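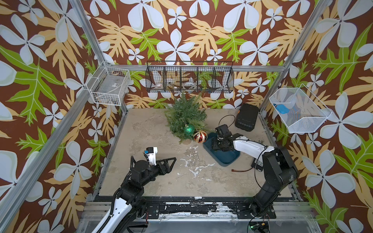
Rosaura Cuadros
Facilities support, Llanos

Ticket: Ornaments off the small tree, again
Status: Open, waiting on requester
Opened: Monday, 9:40 a.m.

Reported by Kevin Agudelo: "The little tree won't keep its ornaments and the floor under it is ruined. Please replace both."

I'm not ready to replace either one. The tree is on its side, so of course the ornaments end up on the floor next to it. The green glitter bauble was right at the base when I looked. I don't see how that makes it a faulty tree. Has anyone tried standing it up on a level floor and leaving it alone for a day?

Kevin says he did, and it fell over by lunch. He didn't say where he stood it or what was hanging on it at the time.

About the floor. Kevin blames the glitter. The marks are white and the glitter is green, so I doubt it. Nayeli Mamani thinks they could be old filler. Asked her to try a damp cloth on one spot near the middle and report back before anybody orders a new panel. The last quote from Malteck was more than 200 dollars and that was without fitting.

11:15 a.m. Kevin added that the ornaments should go in the teal tray when they're off the tree. Fine, but is that written down anywhere? The storage sheet from Clerkon says "small items, wire baskets," and the long black basket on the back wall already has tape in it. I would not put glass in with tape and tools. If these are plastic, I don't much care. 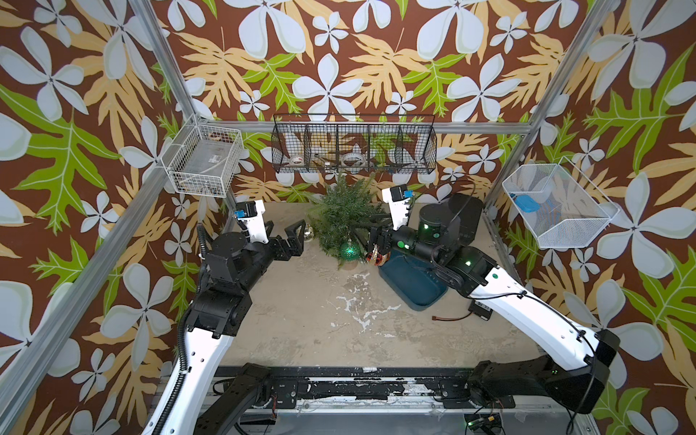

Red and gold ornament over the teal tray, green one still by the tree.

2:05 p.m. Yeison Rivadeneyra suggests a heavier base from Vornel. No. Not until somebody tells me what the current base weighs and whether the tree stands without ornaments.

Needed from Kevin:
Where the tree was standing when it fell
Glass or plastic
Whether the hooks are still on the ornaments

Leaving this open. Replacement request not approved.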